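We finally got the kitchen arm at Wurkico running right again this July! If you read my last update, you know it kept reaching a bit wide of the stove in the Zhuravel simulator, and after 1,856 runs I was pretty sick of watching it.

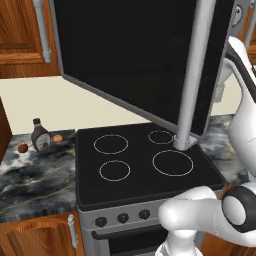 So I went back through the setup with the Sulonley crew and we found 2 joint offsets entered with the wrong sign (my typing, sorry everybody). Fixed those, reloaded the base position, and then did 200 fresh runs overnight. Only 4 misses! Next up is a new wrist calibration.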